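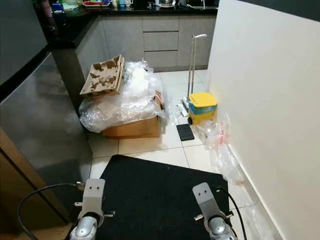 Throw all of it out the same evening, wrote a reader called Odile when I mentioned in September that I was unpacking a kitchen, and do not keep one metre of that plastic, you will never use it. Her letter was short and very sure. I have read it several times and I still disagree, at least with the first half.

I moved to Clondstead at the end of the summer, from a flat where I had lived for 20 years. My cups and bowls travelled badly in my imagination and quite well in reality. When one has packed carefully, the packing takes more room than the things. You lift a bowl out of a box, you unroll it, and afterwards the box is fuller than before. The film comes up over the sides and hangs down to the tiles, the cardboard tray does not want to go back in, and you walk past the heap on your way to the refrigerator for some days with a bad conscience.

My opinion is that this bad conscience is a mistake. We treat the box of wrapping as a sign that we have not finished, and so we hurry, and the hurry is expensive. I had one cup which survived the whole journey and then went out to the bin inside its own paper, because I wanted a clean floor by 8 o'clock in the evening. It was a cup of my mother's, from Flaretti, with a thin line of green. I remembered it in the morning, when the bin had been emptied. Since then I let the box stand. I go through it with my hands, slowly, and I press each piece of wrapping flat before I decide that it is only wrapping.

There is also the question of what kind of wrapping it is. The moulded trays made of brown pulp I find almost admirable. They are light, they hold each piece away from its neighbour, and they can be torn up for the paper collection. Bubble wrap is another matter. When I sent a lamp to my sister, I weighed the parcel with and without its protection, and some 900 grams were things that she would have to get rid of. For a lamp! I had been generous in order to feel safe, and she had to carry my feeling down to the bins of her building.

In the magazine Women, which my neighbour passes on to me when she has read it, there was lately a long article on moving house. It advised to buy everything new: boxes, tape, coloured labels, plastic covers for the mattress. The photographs were very beautiful and in none of them was there any rubbish. I would have liked to see one photograph of the floor. A person who moves for the first time should know that there will be a heap, that it is of a normal size, and that it can stay where it is until the weekend.

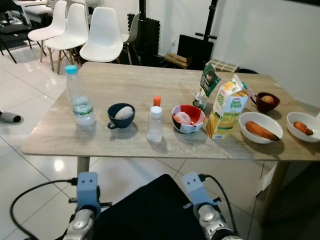

Benoît Marchal

My second opinion concerns the table, and here I expect more letters.

The usual advice is that a thing which has been unpacked must go at once into its place. But in a new kitchen there are no places yet. There are only cupboards, and a cupboard which you fill on the first day stays filled in the same manner for years, because you have not the courage to begin again. I prefer to put things out on the table and leave them for a day or two. A dark blue mug, a bowl which is red inside and grey and white outside, the two shallow white ones that belong together. Seen side by side on a pale table top they tell me something that they never tell me from a shelf, for example that I like deep bowls for fruit and that the shallow ones will carry a carrot but not much soup.

And why should the food wait in a bag meanwhile? If there is a potato, it may sit in a mug. I know that a mug is meant for coffee. My father kept onions in a soup tureen all through my childhood and I believed until school that this was its name, the onion dish. A carrot in a white bowl looks like something one is going to eat. In the drawer of the refrigerator the same carrot is forgotten, becomes soft and is thrown away with regret. The carton of juice, of course, has its own opinions about temperature, and I do not recommend to leave that one standing once it is open.

At Vidal, the household shop behind the post office, they sell a set of boxes for exactly this stage of life, one for cups, one for dry food, one for what they call mixed. The set is number 763 in the catalogue, I have looked at it with interest, and I did not buy it. I do not say it is a bad product. I say that it answers too early. After a week with everything out on the table I knew that I drink from 2 mugs only, and that the others could go up to the high shelf where I need the chair.

To Odile I will write back privately. She is right about the plastic in the end: I kept one roll of the good pieces, with large bubbles, for the next lamp, and the rest I took away. The cardboard box I still have. It stands under the coats now, with the winter shoes in it, and it is a little torn at one corner.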